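DRUSELL, July 28, 2018: The Drusell allotment society will limit watering to the evening hours until the end of August, its secretary, Fotini Vlachopoulos, has confirmed.

"We have 29 plots and one standpipe," she said. "Members have been asked to carry water by bucket and to leave hoses at home."
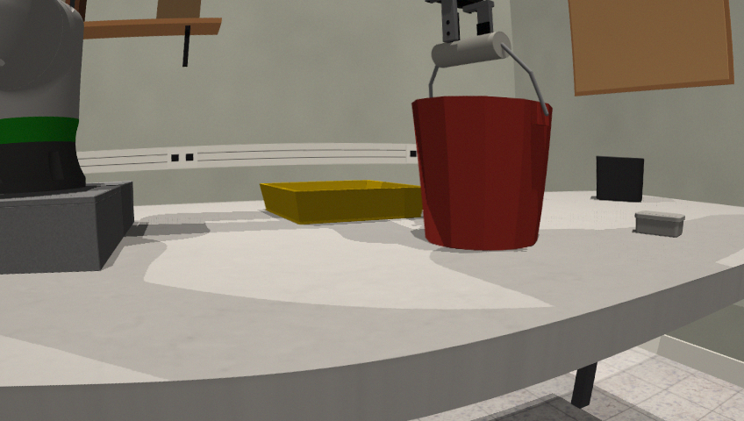
Waiting list

Ms Vlachopoulos said that 14 households were waiting for a plot. "Two may be offered ground this autumn," she said. "The rent will stay at £30."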